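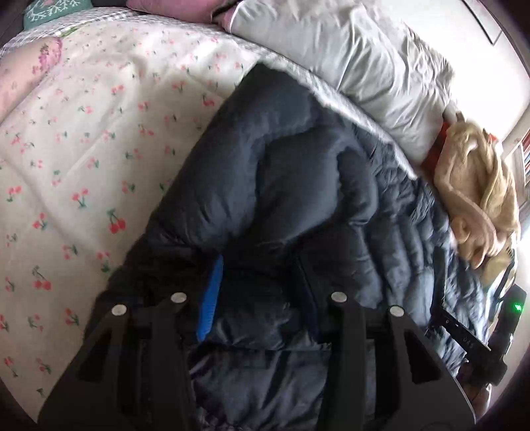

Daniyal Bukhari asked at the end of the last run of this talk whether a puffer jacket should be folded at all, or only hung. Start with his question. Short answer: fold it for storage under a month, hang it for longer.

Slide 2. Why the bed. A padded jacket needs a flat surface larger than itself. The black one on the cherry-print sheet is spread across the bed, with creases and fine wrinkles in the padding. Point out the horizontal seam in the lower panel. Seams are where the folds go. A fold across the middle of a padded channel pushes the fill to both sides and leaves a thin spot.

Slide 3. Sequence. Close the zipper. Empty the pockets. Lay the jacket face down, sleeves out, and press from the hem toward the collar with the flat of the hand. Wait for the air to leave – do not kneel on it. Sleeves in, one over the other. Then 2 folds, hem to chest and chest to collar.

Pause here. People write this down.

Slide 4. Narrow channels against wide panels. Small, puckered puffs hold their fill in place and can be rolled. Wide panels shift more and should be folded. On a jacket with both, treat it as wide.

Slide 5. Bag or box. Bartosz Laskowska measured loft on the Pretum jackets after 4 weeks in storage, March 2023. Cotton bag: full recovery overnight. Vacuum bag: still flat at the shoulders after two days. He used the same closet shelf for both sets. If asked about the Lis bags, say they were not in the test.

Slide 6. Getting it out again. Shake from the hem, then from the collar. Tumble on low with a pair of clean tennis balls if the care label allows a dryer. Check the lower panels for clumps by pinching along each seam.

Skip slide 7 if time is short (shelf dimensions, already in the handout).

Questions. Expect one on down against synthetic. The folding order is the same for both. Synthetic fill is slower to come back from hard compression, so keep it at the top of the stack.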